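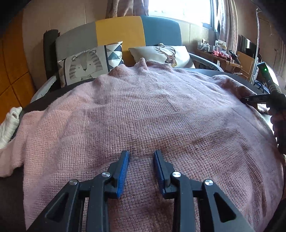 Lists > Broltodico Knitters > Finishing and care

Re: Blocking chunky knits – row gauge drift

Adoración Alcaraz wrote:
> My Resari swatch matched the pattern before washing. After a soak and
> a flat dry the stitch gauge held, but I lost 2 rows in 20. Do I
> re-knit the body or adjust the yoke?

Adjust the yoke. Losing 2 rows in 20 means the washed fabric has 18 rows where you had 20, so each row is taller and the body will come out longer than planned. Multiply your planned row count by 0.9 and round to the nearest full repeat.

Check two things first. Was the swatch pinned? Pinning at the corners stretches the rows more than the stitches, and the sweater will not be pinned the same way. Did you measure across the cast-on edge? Stay at least seven rows clear of it.

The Salcedo chart places all raglan decreases on right-side rows. If you drop rows, take them from the plain section below the underarm and leave the decrease rate alone. The collar needs no change – ribbing pulls back in when it is dry, and the pickup count depends on stitches.

For drying, support the full width and keep the sleeves level with the body. A hanging chunky knit grows under its own weight, and your swatch cannot show that.

I have the Jelham conversion table as a text file if you want it.

3 replies · 0 shares
Last updated: November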